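Pricing Workshop Notebook
Entry dated 11/7/22
Subject: Commercial property renewals, comparison of quoted rates against expiring rates

Work resumed on the renewal file after the corrected extract arrived from Livalis. The earlier extract, used for the September run, treated a midterm endorsement as a new policy. That raised the policy count and pulled the average rate change down. The September figures should be considered withdrawn, and colleagues who copied them into their own worksheets are asked to replace them.

The corrected extract contains 2339 commercial property policies. Of these, 600 were set aside as the test group and left out of the fitting. The selection was made by policy number and will be kept the same for later runs, so that results may be compared from one entry to the next.

Definition of rate change, restated for the record. The renewal premium is divided by the insured value at renewal. The expiring premium is divided by the insured value at expiration. The change is the first result over the second, less one. Changes in deductible are handled separately, as set out below. A building that was revalued upward may show a larger premium and a lower rate in the same year, and the brokers' summaries do not always separate the two. The Moulin office reported several accounts as increases that are, by our definition, small decreases. 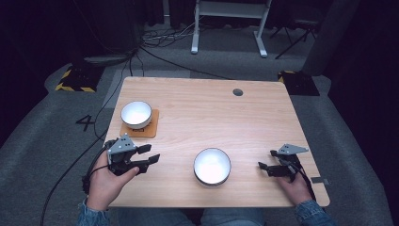

Why is the premium not compared directly from one year to the next?

Premium moves with the amount of property insured as well as with the price charged for it. An owner who adds a warehouse will pay more even when the price per unit of coverage is unchanged, and the purpose of this work is to follow the price alone.

Deductibles. The file shows 300 policies on which the deductible changed at renewal, most of them upward. Leaving these in without adjustment makes the market look softer than it is. The factor table from the Ternarard project was applied, with the expiring deductible taken as the base. The table has no entry for wind deductibles written as a percentage of insured value. Those policies were converted to a dollar amount at the location level and then read from the table. This is a temporary method. It overstates the credit for insureds with many small locations, and the size of the error has not been measured.

First run, no deductible adjustment: the average change was slightly negative. Second run, with adjustment: the average change was slightly positive, and the difference between the habitational and the office classes became smaller. Third run repeated the second with revised class codes. The result moved very little, and the third run is the one to be cited.

Missing values. There are 75 policies with no insured value at expiration. In most cases the prior term was written by another carrier and the broker did not pass the schedule along. They were excluded from all three runs. Filling the gap with the renewal value was considered and rejected, as it would assume that no revaluation took place — and revaluation is the very thing that has been distorting the comparison.
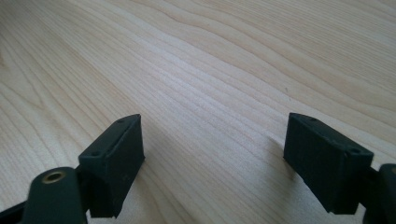 The exclusion is not neutral. New business tends to be priced more closely than renewal business, and most of the excluded policies are new to the carrier. The reported change should therefore be read as a renewal figure only. The heading on the Solomitz summary sheet presently reads "All Policies" and must be corrected before the sheet is sent out.

Business income coverage was left out of this entry. On the Moulin accounts it is packaged into the property premium with no separate charge shown, while Livalis reports it on its own line. Until the Moulin premium can be split, the two sets should not be combined.

Open items:

Request the expiring schedules for the excluded policies from the brokers of record.

Obtain percentage wind deductible factors, or confirm that none were produced under Ternarard.

Check the habitational class codes against the paper applications. Two codes appear to have been swapped in the older part of the extract.

Rerun the test group after the class codes are settled. It has not been opened for the third run.

Worksheets for all three runs are stored in the shared pricing folder under the date of this entry. The withdrawn September worksheet remains there, marked as superseded.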